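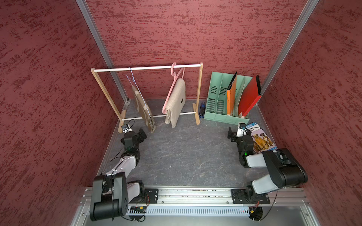
衣類の保管で問題になるのは、汚れよりも形の変化である。繊維製品の検査と補修を手がけるDamikで保管品質を担当する技術者に、ハンガーの選定、吊り荷重、湿度管理について話を聞いた。取材は水曜日の午後、同社の検査室で行った。

担当者によれば、持ち込まれる補修依頼のうち、肩まわりの変形は季節の変わり目に集中する。9月は特に多い。

「夏のあいだ吊りっぱなしだった秋冬物を出して、初めて気づくのです。肩先に突起ができている、身頃が伸びている、裾の左右が合わない。着用による傷みだと思って持ってこられますが、測ると保管中の変形と判断できるものが相当あります」

同社では変形の有無を、着丈、肩幅、袖丈の三か所の寸法と、肩線の曲率で判定している。肩線は平台に置いた状態と吊った状態の両方で測る。平台では正常でも、吊ると肩先が持ち上がる場合は、芯地と表地のずれが疑われる。

昨年度に測定した補修品は1,637点。うち1,198点は吊り保管、残りは畳み保管または保管方法が不明のものだった。ただし、この数字から吊り保管のほうが傷みやすいと読むのは誤りだという。

「母数が違います。家庭でも店でも、補修に出すような衣類はもともと吊っていることが多い。保管方法ごとの発生率を出すには、補修に来ない衣類も測らなければなりません。当社にはその数字がないので、率については何も言えません」

ハンガーの形状について尋ねると、最初に挙がったのは肩先の厚みだった。針金のハンガーは線径が細く、荷重が線状に集中する。軽いシャツを数日掛けるだけなら支障は少ないが、ウールの上着では短期間で跡が残ることがある。

「材質は二の次です。木でも樹脂でも、肩先の断面が薄ければ結果は似たようなものになります。カタログでは全幅しか書いていない製品が多いのですが、肩先の厚みと前への湾曲を見てください。上着なら肩先の厚みは40ミリを目安にしています」

全幅は衣類の肩幅よりわずかに狭いものを選ぶ。広すぎると袖山を内側から押し、狭すぎると肩先が落ちて外側に折れ目が出る。家族で同じハンガーを使い回している家庭では、この不一致が変形の主因になりやすい。

編み物は原則として吊らない。編地は自重で縦方向に伸び、横方向に縮む。伸びの大部分は平置きで戻るが、吊った期間が長いほど戻りは遅くなる。

「どうしても吊るなら、二つ折りにしてハンガーの横桟に掛けます。脇の下の位置に鉤の根元が来るようにして、身頃と袖を左右に振り分ける。荷重が面で受けられるので、肩には跡がつきません。桟の跡が胴につくことはありますが、蒸気を当てれば大抵は消えます」

鞄類を洋服掛けに吊ることについては、慎重な見方を示した。布製の鞄は空であれば衣類と大差ない荷重だが、中身を入れたまま掛けると持ち手の付け根に力が集中する。縫い目が開くのはこの部分で、生地が先に破れることは少ない。

「掛けるなら中身を出す。これに尽きます。持ち手が二本あるものは必ず両方掛けてください。片方だけだと口が斜めに開いて、その形で癖がつきます」

続いて、洋服掛けの側の条件に話が移った。Damikは什器メーカーのTrekskaから依頼を受け、組み立て式の洋服掛けの荷重試験を行っている。試験では横棒の中央に集中荷重をかける方法と、全長に等分布荷重をかける方法を併用する。同じ総荷重であれば、両端支持の棒の中央たわみは、集中荷重のほうが等分布荷重より大きくなる。単純支持の計算では1.6倍である。

「衣類は均等に掛かっているように見えて、実際には偏ります。重い外套を中央に寄せる人が多い。取り出しやすいからでしょうが、棒にとっては最も不利な位置です。重いものは両端の支柱寄りに、軽いものを中央に。それだけでたわみはかなり減ります」

標準の試験片の長さは1,000ミリ。棒の直径が同じなら、支点間の距離が2倍になると、中央の集中荷重によるたわみは8倍になる。担当者は、家庭で棒を長いものに取り替える際にこの関係が見落とされていると指摘する。

「長さを1割伸ばしただけで、たわみは3割以上増えます。直径を太くするほうは4乗で効くので、少し太くすれば取り戻せる。ところが端部の受け金具の内径が決まっていて、太い棒が入らない。そこで長さだけ変えてしまうわけです」

木製の横棒では、時間とともにたわみが増えるクリープも考慮に入れる。木材は一定の荷重を受け続けると変形が進み、湿度の変動が大きい場所ではその進行が速まる。荷重を外しても完全には戻らない。半年に一度、棒を半回転させておくと、偏りをある程度打ち消せるという。丸棒で、かつ端部が固定されていない場合に限られる。

転倒に対しては、支柱の足の奥行きと、掛けた衣類の重心の位置で決まる。下部の横棒は左右の支柱の開きを抑える働きをするが、前後方向の転倒にはほとんど寄与しない。

「下の棒があるから安定していると思われがちですが、方向が違います。前後の安定は足の長さです。厚手の上着を全部同じ向きに掛けると、重心が前に寄ることがあります。気になるなら向きを交互にしてください」

湿度の管理についても聞いた。Damikの保管室は相対湿度を一定の範囲に保ち、記録計はRostamiの製品で統一している。校正の手順を一本化できることが理由で、性能の優劣によるものではないという。記録計は床上と吊り棒の高さの二か所に置く。

「家庭の収納では、部屋の湿度を測っても収納の中のことは分かりません。外壁に面した押し入れの奥は温度が低く、同じ水分量でも相対湿度が上がります。測るなら奥の下、いちばん条件の悪い場所です」

衣類同士の間隔は、指が無理なく入る程度を最低限とする。詰め込むと通気が落ちるだけでなく、隣の衣類に押されて襟や袖に折れが入る。収納量が限界に近い場合は、吊る必要のないものから畳みに回す。綿の肌着、デニム、裏地のない編み物がその筆頭になる。

防虫剤は上部に置く。一般的な防虫剤の成分は気化すると空気より重く、下に広がる。異なる種類の併用は避ける。組み合わせによっては薬剤が溶けて液状になり、しみの原因になる。クリーニング店の袋は外し、必要なら不織布の覆いに替える。

補修の実務では、肩の変形の多くは蒸気と成形台で修正できる。修正の可否を分けるのは芯地の接着で、剥離が始まっている場合は蒸気を当てることで気泡状の浮きが広がるおそれがある。同社では受け入れ時に肩と前身頃を指の腹で押さえ、浮きの有無を確かめてから工程を決める。

「家庭用のスチームアイロンで直そうとして、かえって浮きを広げてしまった上着が来ます。吊ったまま蒸気を当てて、手で引っ張る。編み物でこれをやると伸びますし、芯のある上着だと剥がれます。蒸気を当てたら引っ張らずに、乾くまで形を整えて置いておくことです」

現在、同社はRandcombeと共同で、肩先の曲率を変えたハンガーの比較試験を進めている。試料は毛織の上着地と綿の織物の二種で、荷重をかけた状態での変形と、除荷後の戻りを測る。測定は開始時、除荷直後、除荷翌日の三回。

「途中の値は出せません。毛織は湿度の影響が大きく、季節をまたがないと差が曲率によるものか判断できないのです。少なくとも冬の乾燥期を越えてから、平置きの対照試料と並べて評価します」

結果はRandcombeの製品資料に掲載される予定で、測定条件と試料の目付も併記するという。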